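Larkon movie: is anyone still buying this?

panasiuk_m
So Sorko Pictures picked up the Larkon novels and they want cameras rolling in July. Kerstin Hovland is writing the script. I read the first book twice and I don't see how you get a two hour movie out of it. Half of it is letters.

grarkau_fan
They said the same about Grarkau and that did fine.

panasiuk_m
Did it? It played on 200 screens for 10 days. My theater had 16 people in it on opening night.

kbakke
Hovland's last script was good though. I'd give her a chance. The director is who worries me, Söderlund has never done anything with monsters in it.

ottar_l
Every one of these "announcements" is a press release with no cast. Wake me when there's a trailer.

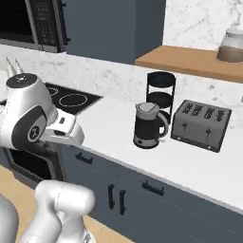

And I don't believe July either. Sjöberg was supposed to shoot in July too, and it sat around for 2 years.

grarkau_fan
Sjöberg lost its lead actor, not the same thing.

ottar_l
Larkon doesn't have a lead actor to lose.

kbakke
Fine, but I'm still going to see it.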